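LIESMICH – Zweiarmzelle „Kobzar“, Aufbau und Pflege

Stand: 22. Okt. 2022
Gepflegt von: Lavanya Namboodiri, Werkstatt Pokoscombe
Gehört zu: Ordner Prevwood (Steuerung) und Ordner Orkusance (Aufnahmen)

Worum es geht

Schön, dass ihr hierher gefunden habt! Diese Datei begleitet die Zelle Kobzar von dem Moment an, in dem man morgens den Hauptschalter umlegt, bis zu dem weniger schönen Moment, in dem ein Greifer mitten in der Bewegung stehen bleibt und man mit dem Inbusschlüssel danebensteht. Ich habe sie angefangen, als wir im Januar beide Arme vom alten Gestell auf das neue umgesetzt haben, und seitdem ist sie mit jeder Reparatur ein bisschen gewachsen. Manche Abschnitte sind deshalb ausführlicher als andere. Wer etwas ergänzen möchte, schreibt es bitte einfach dazu, gern mit Kürzel.

Was in den Ordnern liegt

prevwood/konfig – Gelenkgrenzen, Nullpunkte und Geschwindigkeiten, für links und rechts getrennt
prevwood/start – die Startskripte und das Skript für die Referenzfahrt
orkusance/wartung – Aufnahmen der Kopfkamera aus Aufbau, Probefahrten und Reparaturen
orkusance/protokoll – je Eingriff eine kleine Textdatei
teile.txt – was im Schrank liegt und was nachbestellt werden muss

In orkusance/wartung liegen derzeit 655 Einzelbilder. Es sind ganz bewusst auch verwischte darunter, ich sortiere nichts aus. Gerade an den unscharfen Bildern sieht man nämlich oft, wie ein Kabel in der Bewegung liegt, und das interessiert uns hier mehr als ein hübsches Standbild.

Mechanischer Aufbau

Die beiden Arme stehen nebeneinander und sind baugleich, aber bitte nicht als austauschbar behandeln. Jeder hat seine eigenen Nullpunkte, und wer die Dateien links.cfg und rechts.cfg verwechselt, bekommt eine Referenzfahrt zu sehen, die man so schnell nicht vergisst. (Ich spreche aus Erfahrung, und der Lack am alten Gestell auch.)

Beim Aufsetzen eines Arms gehen wir so vor:

1. Strom aus, Stecker gezogen, Stecker in Sichtweite ablegen.
2. Arm zu zweit aufsetzen. Eine Person hält, die andere schraubt.
3. Die Schrauben am Fuß über Kreuz anziehen, erst alle handfest, dann mit dem Drehmomentschlüssel auf 11 Nm.
4. Alle Gelenke einmal langsam von Hand durchbewegen und dabei hinhören. Ein gleichmäßiges leises Schleifen ist in Ordnung, ein Knacken nicht.
5. Greifer mit Halter montieren, Kabel anstecken, Zugentlastung setzen.
6. Eintrag ins Protokoll, auch wenn alles glattging.

Zwischen den Sockeln darf nichts liegen, was nicht zur Zelle gehört. Das klingt kleinlich, aber genau dort landen am liebsten Kabelbinder und Bits, und ein Bit unter dem Fuß verstellt den ganzen Arm.

Referenzfahrt

Nach jedem Umbau und nach jedem Stromausfall fahren wir beide Arme einzeln in die Referenzlage, zuerst links, dann rechts. Das Skript fragt vor jedem Arm nach einer Bestätigung, und diese Frage ist ernst gemeint: erst schauen, dann drücken. Der Not-Halt gehört dabei in die Hand einer zweiten Person. Für die allererste Fahrt nach einem Eingriff steht die Wartezeit zwischen den Gelenken auf 700 ms, danach kann man auf 200 ms heruntergehen. Den kleineren Wert bitte nicht dauerhaft in die Konfiguration schreiben, er wird beim Start als Option mitgegeben.

Bleibt ein Arm in der Fahrt stehen, hilft meistens schon ein Blick in die Meldungen. Steht dort „Grenze erreicht“, stimmt fast immer der Nullpunkt nicht. Steht dort „keine Antwort“, ist es so gut wie immer der Stecker am Handgelenk – bitte erst den prüfen, bevor jemand anfängt, Platinen zu tauschen.

Kabel an den Greifern

Mit diesem Thema habe ich die meiste Zeit verbracht, und darum wird der Abschnitt jetzt auch der längste. Das Greiferkabel läuft nicht im Arm, sondern außen in einem Bogen vom Greifer weg und dann seitlich am Arm hinunter, beim linken Arm links, beim rechten Arm rechts. So kommen sich die beiden Kabel in der Mitte nicht ins Gehege, wenn die Arme dicht beieinander arbeiten.

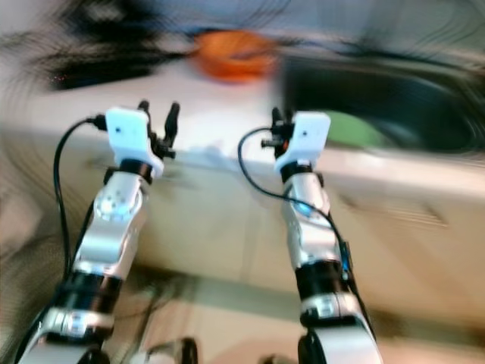

Wie groß der Bogen sein muss, merkt man erst bei ganz gedrehtem Handgelenk. Dreht es deshalb von Hand einmal bis an beide Anschläge, bevor ihr den letzten Kabelbinder festzieht. Spannt das Kabel, bekommt es mehr Luft. Hängt es so weit durch, dass es an einer Kante oder an einem abgestellten Gegenstand hängen bleiben könnte, wird es kürzer gefasst. Die Kabelbinder bitte nur so fest anziehen, dass sich das Kabel darunter noch schieben lässt, und die Enden bündig abschneiden. An den scharfen Stummeln habe ich mir schon zweimal den Handrücken aufgerissen.

Danach folgt immer eine Probefahrt im Schritttempo, bei der jemand nur auf die Kabel achtet und auf sonst gar nichts. Erst wenn die ruhig verläuft, geht es mit normaler Geschwindigkeit weiter.

Regelmäßige Pflege

Vor jeder Schicht: Kabel anschauen, Greifer leer öffnen und schließen, Not-Halt testen.
Einmal die Woche: Schrauben an den Greiferhaltern nachprüfen, Finger mit einem fusselfreien Tuch abwischen. Kein Reiniger auf die Gelenkringe!
Einmal im Monat: Fußschrauben mit dem Drehmomentschlüssel kontrollieren, Nullpunkte mit der Sicherung in prevwood/konfig vergleichen.
Nach jedem Zusammenstoß, auch nach einem ganz sanften: anhalten, alle Gelenke stromlos von Hand durchbewegen, Referenzfahrt, Protokoll.

Fett kommt nur an die Gelenke der Greiferfinger, und davon wirklich nur ein Hauch. Zu viel Fett zieht Staub an, und dann schließen die Finger nach kurzer Zeit langsamer als vorher.

Bekannte Macken

Der rechte Greifer meldet nach dem Einschalten manchmal „offen“, obwohl er geschlossen ist. Einmal auf, einmal zu, dann stimmt es wieder. Ich vermute den Sensor, habe ihn aber noch nicht getauscht, weil der Ersatz in teile.txt auf „bestellt“ steht.

Das Startskript bricht ab, wenn der Ordner orkusance nicht eingebunden ist. Die Meldung dazu ist leider ziemlich nichtssagend („Pfad leer“). Ordner einbinden, noch einmal starten, fertig.

Weitergabe

Konfiguration und Skripte dürfen innerhalb von Pokoscombe frei kopiert und angepasst werden. Die Aufnahmen bitte nur nach Rücksprache mit mir weitergeben. Fragen, Korrekturen und eigene Basteltricks sind jederzeit willkommen, am liebsten direkt als Textdatei in orkusance/protokoll.

– Lavanya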